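Stuvstead Home Forum > Kitchen and Storage > Sorting the pantry by color, does it last?

gunvor_l
Jun 22, 2020
Hello all. I moved to a smaller apartment in Prultbridge and my pantry is now one closet, 18 inches deep, with four shelves. In the old house I had a whole room and I did not need a system. Now I need one.

My idea is to use open bins in different colors, one color for each kind of thing. Blue for dry food, red for things we must eat soon, white for everything that is not food. My daughter says that I will keep it for two weeks and then I will put things where there is space. Has anyone done this for a longer time? I would like to hear also from people who stopped.
Gunvor Ljungberg

kjell_v
I have done it for three years and it works for us, with one condition. Everybody in the house must know the colors. We wrote them on a paper inside the closet door. After the first winter we took the paper away and it was not missed.

The red bin is the best part. Before, I threw away a lot of yogurt, half bags of flour, and so on. Now I look in red first when I plan dinner. I think we save money on this, but I have never calculated it.

My advice is to choose bins that are not too deep. In a deep bin the small things go to the bottom and you find them in October when you clean.

danish.ansari
I will disagree a little with Kjell. We tried colors and we stopped after some 18 weeks. The problem was that food does not come in equal amounts. The dry food was always too much for its bin and the bin for other things was half empty, so of course someone put the rice in there. Then the color means nothing.

What we do now is labels by shelf and not by color. Top shelf is breakfast, second shelf is cooking, and so on. If there is more rice one month, it can spread out and it is still on the correct shelf.

gunvor_l
Thank you both. Danish, I understand the problem, but with four shelves I can not give a full shelf to breakfast. We eat bread and coffee, that is all!

Kjell, how deep is not too deep?

kjell_v
For me, about the height of my hand. For tall things you can have a deeper one, because they stand up and you see the top of them. I have one deep and the others shallow.

i_seul
I use three colors too, but my way is between Kjell and Danish. I do not decide the bins first. I put everything out on a table and make groups, and I look at how big the groups are. After that I choose which bin gets which group. It takes one afternoon, and it is boring, but then the sizes are correct from the beginning. 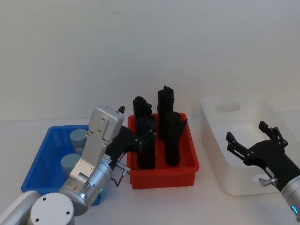

Blue, red and white, before they go on the shelf.

The color itself is not so important in my opinion. I could have taken three other colors. What helps is that they are different, so I can say to my husband "it is in the red one" from another room and he finds it.

For Danish: when a group becomes too big I do not let it go to another bin. I stop buying. This was difficult with noodles.

danish.ansari
"I stop buying" is a good rule, I admit. It would not work in my house, where my mother buys rice in the biggest bag they have. But I see that it can work with two people.

randi_g
May I ask about the bins themselves? I bought a set from Cuswood last year, and two of them have cracked at the handle. I paid 987 kronor for the set, so I was not happy. My neighbor has the ones from Brekke and says they are stronger, but they cost more than 1000 and the colors are rather ugly.

Also I want to say that I am against open bins for flour. We had moths once. It took the whole spring to get rid of them, and since then all flour and grain is in closed jars. You can put the jars in the bins, that is fine.

kjell_v
Agree about the moths. Jars first, then bins.

About Cuswood, do you lift them by one handle? I did that in the beginning and it is not good for them when they are full. With two hands mine have survived.

randi_g
I am quite sure I used two hands, Kjell. It was the bin with potatoes, so maybe it was simply too heavy. But a bin should manage potatoes, I think.

danish.ansari
Potatoes should not be in a closed closet anyway, they need air. We keep them in a paper bag on the floor of the hallway.

gunvor_l
I have read everything twice. I will borrow the method from I-seul and put it all on the table first. The flour goes in jars. I will buy only one bin of each color and wait with the rest until I see how it goes.

Randi, do the ones from Brekke fit in 18 inches, do you know? On their page I can find the width but not the depth.

randi_g
I will measure at my neighbor's tonight and write here.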